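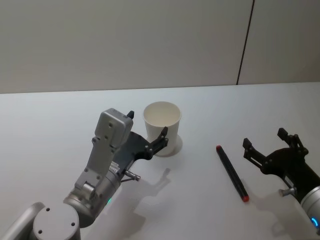
3 min read

Search this site

Hi everybody at Hasturano,

Time for my June report on the Dostton farmhouse windows, and I've got a lot more to tell you than last time! When I wrote in the spring we had the storms off and not much else. Now 14 of the sashes are out, stripped, reglazed and primed, and 11 of those are back in their openings and sliding up and down the way they should.

The slow part has been the putty. Some of it came away with a fingernail and some of it (the whole north side, of course) had to be steamed for ages before it would let go. We cracked two panes of the old wavy glass doing that, which I felt sick over, but Wenceslao Jaramillo had a few salvaged pieces in his barn and cut them down for us at no charge. You'd have to know which ones they are to spot them.

Money next. We've spent $3,735 of your grant so far, mostly on linseed putty, sash cord and the steamer rental. Glazing points came in cheaper than I'd guessed and primer came in higher, so it's close to a wash. I did switch the paint order from Zavden to Pongsiri when the first place kept pushing the delivery back. Same price, and they had the dark green in stock. 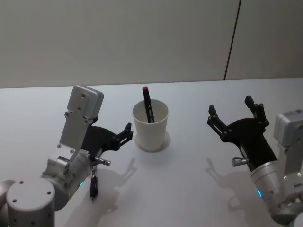
The one real surprise was the sill under the stair window. I poked it with an awl and the awl just kept going! The rot runs roughly a foot in from the left corner, and then the wood is sound again. I'd like to cut that end out and scarf in a new piece of white oak, and keep the rest of the sill. Wenceslao thinks it's two days' work. I can cover it from the hardware line if you're okay with me moving money over, so please let me know, as I don't want to start cutting without a yes from you.

Still to do: the three primed sashes waiting on cord, all the upstairs bedrooms, and weatherstripping everywhere. I'm also short four sash weights and may have to make do with lead ones from the salvage yard. If anybody has a pile of old cast iron weights in the garage, I'll drive over and get them.

4 comments
11 shares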